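Flurkidlow Single Bed - Set-up and Care Guide
Section 3: Making up the bed
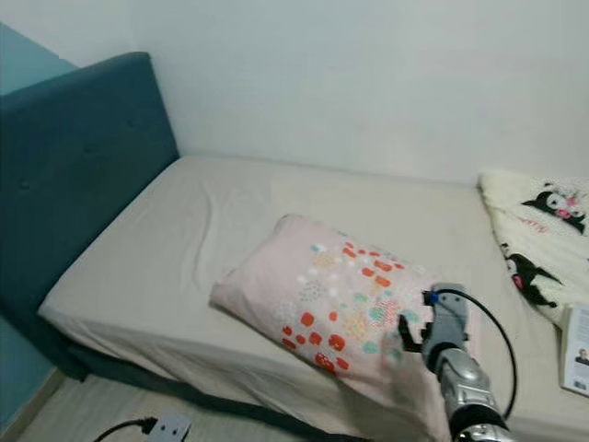
Do this section after the frame is bolted up and the mattress has had its airing (see Section 2). If you bought the Jorix slats separately, check they're all clipped in first. Nothing worse than stripping it all off again.

You will need: fitted sheet, pillow and case, blanket. Mattress protector if you've got one - goes on before the sheet.

3.1 Fitted sheet

1. Wash the sheet before first use. 40 degrees, no softener. Dry it fully.
2. Find the label. Label goes at the foot end, underneath.
3. Start with the wall side. Pull the bed out a hand's width if it's up against a wall, you won't get your fingers down there otherwise.
4. Hook the far headboard corner, then the far foot corner.
5. Come round to the near side. Headboard corner first, tuck it right down between matress and headboard.
6. Last corner. It will be tight. Lift the mattress corner with one hand, pull with the other.
7. Smooth from the middle out towards the edges. A few wrinkles near the headboard are normal, they drop out after a night or two.
8. Push the bed back.

Note: side of the sheet hanging loose over the rail? Tuck it under the mattress. Looks neater and keeps it off the floor.

CAUTION: lift the bed when moving it, don't drag. Dragging loosens the leg bolts. Two people for this.

3.2 Pillow

1. Shake the pillow down into the case, closed end first.
2. Fold the flap over the open end.
3. Lay it flat at the headboard end, a small gap between pillow and headboard so the fabric doesn't get rubbed.

Printed cases (the Pirano range) - wash inside out. Pinks and reds on their own the first time.

3.3 Blanket

1. Fold in half, then in half again, and leave at the foot end. Or spread it out, up to you.
2. If spreading, print side up, top edge level with the bottom of the pillow.
3. Tuck in at the foot only. Childrens' beds especially - don't tuck both sides tight.

CAUTION: not for babies. No pillows or loose blankets for under-ones.

3.4 Headboard and rails

- Vacuum weekly, soft brush, low suction. Go round the buttons gently.
- Spills: blot, don't rub. Damp white cloth, cold water.
- No bleach, no sprays with solvent in.
- Button come loose? Don't pull it. Ask for the Yazıcı button kit, part 143. Thread and needle are in the packet.
- Freshly painted wall behind the bed: wait till the paint is properly hard before pushing the headboard up to it. Dark fabric will mark light paint and the other way round.

Check all bolts after the first month, then every 3 months. Hex key is taped under the foot rail.

Spare parts list is on page 86. Slat replacement, see Section 4.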